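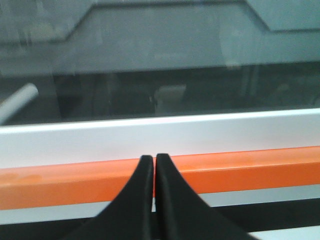 Parkex is looking for a shelf assembly and storage helper

Our storage hall in Imberg is growing, and we need one more person for the morning team. You will put together metal racks, wipe the shelves clean, and sort incoming goods into their places. Experience is welcome but not required, we teach everything in the first days.

We offer 20 hours per week, paid training, and a quiet team of 6 people. Basic English is enough. You should be able to lift boxes and to read a simple assembly plan.

Please send a short letter to Harish Panicker, office 406, before September 21, 2025. Work begins soon after the interview.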